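FOR IMMEDIATE RELEASE
2019-03-28

**Berkgate opens knee pad return desk for floor layers and tilers, swap service starts in October**

Berkgate, the trade counter and tool library on the canal side, is adding a return and sorting desk for protective knee pads. Open to members first, then to anyone with a trade card. No appointment needed.

The idea is simple. Pads come in, get looked over, get matched back into pairs, go out again. Until now they went in a crate by the door and whoever was closing up dealt with it. Usually that meant no one did until the crate was full.

"We lend out knee pads more than any other thing except mixing drills," said Wouter Van Damme, who runs the counter. "And they come back one at a time. One in the van, one under the stairs at the customer's house. We had a shelf of 53 singles last fall. All good pads, no partner."

What changes:

- A fixed desk for returns, separate from the paint and adhesives counter
- Every pad checked for shell, padding and strap before it goes back on the shelf
- Singles kept for 30 days so the other half has a chance to turn up
- Worn straps replaced on the spot where the buckle allows it
- Pads that fail go into a parts bin, not the trash

The checking routine was written by Jolien Baert and fits on a card. Shell first: press the middle with a thumb, run a finger along the rim for cracks. Then the padding, squeeze and let go. If it stays flat its done. Strap last. Pull it to full length, look at the stitching where it meets the pad, fold it back so it doesnt snag on the next one. Left and right are marked inside in paint pen. Takes under a minute once you have done a few.

The desks themselves came out of the old Meijer showroom, which closed over the winter. Bright yellow tops, the glossy kind, cable holes already cut. Berkgate got them for the cost of moving them. The gloss was a worry at first as pads slide on it, but it wipes clean of grout dust and thinset with a damp cloth, and the staff have come round to it. Storage bins go next to the desk so sorted pairs can drop straight in. Dark pads also show up well against the yellow, handy at the end of a long day when everything is the same shade of dust.
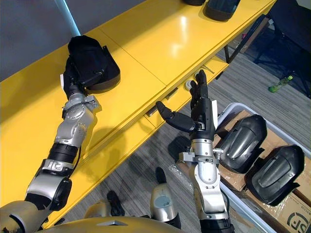 Arnout Stevens wrote in after the members' bulletin went out to say that a strap check is fine but the strap is hardly ever what hurts you, it is the foam, and he would like to see pads retired on age as well as on looks. He lays floors five days a week and gets through a pair every season.

Berkgate has taken that on board. From October each pair will get a date tag on the inside of the strap when it enters the library. How long a pair stays in circulation is still being worked out. Members who have a view should say so at the counter, or write it in the book.

Costs. Borrowing stays free for members. Non members pay a deposit of 19 euros per pair, refunded in full when both pads come back, half when only one does. Strap replacement is free while stocks last. The spare straps are supplied by Turkano, cut to length on site.

The swap service is new. Bring in a worn pair of your own, any make, and take a checked pair from the library at a reduced price. Up to 50 pairs set aside for the first month. One pair per person please. Gel pads are not included for now, they need a different check and the card for that isn't written yet.

A small display on kneeling work will run alongside the opening, put together with the Rurari flooring course. Lies Vanhove will show how to set strap tension so the pad stays put without cutting in behind the knee, short sessions, walk up. Bring the pants you work in. Pads that fit over jeans often don't fit over work pants with pockets.

Also wanted: singles. If there is an odd Berkgate pad in your van or garage bring it back, no questions and no late fee thru the end of October.

**Practical**

Where: Berkgate trade counter, side entrance, first desk on the left
When: during normal counter hours
Bring: member card or trade card, pads brushed off if possible

**Press contact**

Duyên Tô, Berkgate. Ask for her at the counter or leave a message with the desk. Checking card availible on request in print or as a file, free to copy for other tool libraries.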